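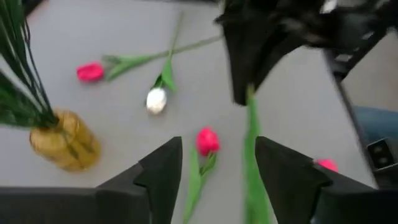

Mandla Cele wanted to know if the fingertips really have to be checked before every flower run, even when the arms were working fine the evening before, and the answer is yes, please, every time. It's a short job once you've done it a few times, and it saves a lot of crushed stems!

## 7. Checking the grippers on the Rukton two-arm table

This section takes you through the fingertips, the cables and the first slow pick. Set aside a quiet half hour the first time (you'll get quicker, we promise) and keep the log sheet where you can reach it.

**CAUTION:** Park both arms and press the stop button before your hands go anywhere near the fingers. A gripper that is holding a stem may open when power is cut, so support whatever is in it first.

1. Move any glass vases off the table and put them somewhere they can't roll.
2. Wipe each fingertip with a dry, lint-free cloth, inside face first. Silk petals and plastic stems leave a fine dust that you may feel before you see it.
3. Run your thumb gently along the gripping edge. If you find a nick, change the whole finger. Please don't try to sand it smooth, however tempting that is on a busy day.
4. Follow each cable by eye from the wrist back to the arm mount. You're looking for a loop that has slipped under a joint or is pulled tight when the elbow is raised.
5. Release the stop button and send both arms home.
6. Open and close each gripper 7 times from the control screen, watching that the two fingers meet squarely at the tip.
7. Set the grip force to 100 on the Stem page and save it. Glass has a page of its own, so leave those numbers alone for now.

> **Note:** If the screen shows code 716 after step 6, the gripper has lost its closed position. Run *Find Closed* once and repeat the step. If it comes back, write it in the log and call Groseo service before going any further.

### 7.1 First slow pick

Put the vases back, lay out a few artificial tulips with some stems crossing, and run the practice program at its slowest speed. Keep one hand by the stop button and let the arms take their time.
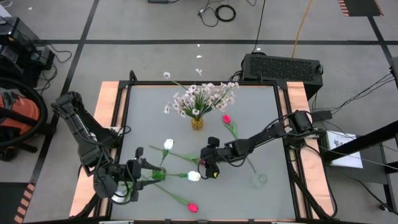 *Figure 7-2. Both arms over the table, with the left gripper at the green vase.*

Watch the point where the two arms come closest together. If either one brushes a cable or a vase, stop, park both arms and go back to step 4.

**Note:** Fingertips are due for replacement at 1,712 closes, even if they still look good to you. Annatjie Mofokeng keeps the spare pairs at Drustadell, and the counter is reset from the Service page once the new ones are on.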